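Black woven desk mat has gone hazy in patches, can it be saved?

Asked in Home & Cleaning > Fabrics and Surfaces
Viewed 4,000 times

Hi all, first time posting so be gentle! I do dressmaking and alterations from our back bedroom in Flernberg, and for the last couple of years I've had a big black mat over the worktable. It's one of the Grido ones with the woven top. I love it because pale fabric shows up beautifully on it and pins don't skitter off the way they do on bare melamine.

The trouble is it has started looking tired. Some bits are greyer than others, especially at the end where I do my chalking, and there's a general haze that comes and goes depending on which way the lamp is pointing. I've tried a damp cloth and a squirt of washing-up liquid. It looked fantastic for an hour and then dried exactly as before, possibly a bit worse. I also went at one corner with a kitchen sponge (the green side, I know, I know) and stopped when it started to feel fluffy.

I don't want to chuck it. It's too big for our washing machine, and a new one that size isn't cheap when you add the delivery. I've got a bridal job booked in for December and can't be putting ivory satin down on anything that might leave a mark. Has anyone rescued one of these? And is it worth trying that Bilgin fabric foam that's in all the supermarkets, or will it just leave more residue?

Thanks in advance!
Hanane Abdel Hamid

3 answers

Answer 1 (accepted by the asker)
Othmane Ouazzani

I look after the cutting tables at a small upholstery place and we've got several black mats on the go, so I've been through all of this, fluffy corner included!

My money's on chalk plus soap. Chalk dust gets down into the weave and a damp cloth turns it into a sort of paste, which then dries further in than it was before. The washing-up liquid leaves a film on top of that. It looks great wet because everything black looks great wet. So most of the job is getting the dry stuff out before any water goes near it, and then using hardly any soap at all.

What I do, in this order:

1. Clear the table completely and hoover the mat with the soft brush head. Go along the weave first and then across it. I do it twice, slowly, and I give the hoover head a wipe in between or you're just moving chalk about.

2. Lift one end, let it hang over the edge of the table and pat the back with your hand. You'll be amazed what drops out. Put an old sheet down first unless you fancy hoovering the carpet as well.

3. Lay it flat again and have a proper look under a decent light, moving the lamp about as you go. Black fabric is a pain for this, as a bit of glare or a faint warm reflection looks just like a stain until you shift the lamp and it slides off somewhere else. Chalk haze stays put.

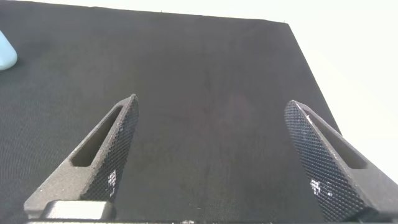 4. Mix 200 ml of white vinegar into a litre of lukewarm water. Wring a microfibre cloth out in it until it's barely damp, then wipe in long straight strokes from one end to the other. No circles! Circles leave swirls on black, same as on a car. Rinse the cloth a lot.

5. Go over it again with plain water, same barely damp cloth. I used to skip this one and always regretted it.

6. Dry it flat with a towel pressed on top, then leave it overnight with the window open. Don't put it on a radiator. We had one curl up at the ends that way and it never lay flat again, so it's now under the workshop kettle.

For the fluffy corner, go over it very lightly with a fabric shaver, and I do mean lightly. Or turn the mat round so that corner's at the back and forget about it, which is what I'd do.

As for the Bilgin foam, I've only used it on chair seats. It was fine there but I wouldn't want it under ivory satin. Whatever you end up using, rub a scrap of white cotton hard on the mat once it's dry and see what comes off before you let the wedding dress anywhere near it.

Answer 2
stitchwitch_jo

Agree with the hoovering. I'd add a lint roller afterwards, the really sticky sort, as it picks up the bits of thread the hoover leaves behind. Mine's a Jusetti mat so it may be a different weave, but I roll it every night when I pack up and it still looks decent. For anything bridal I lay a clean cotton sheet over the top anyway and clip it at the corners. Saves all the worrying.

Also swap to the air-erasable pens if you can! I gave up chalk ages ago, can't stand the dust.

Answer 3
pebbledash

just buy a new one, they wear out. or use the underside

Comment from Hanane Abdel Hamid on Answer 1

Thank you so much Othmane, I did the hoover and the patting last night and there was a proper little snowdrift on the sheet. Vinegar tomorrow. I left it 24 hours after my last wash before judging it, so I'll do the same this time and report back. Jo, which pens do you use? The ones I tried came back as yellow lines when I ironed over them and I nearly cried.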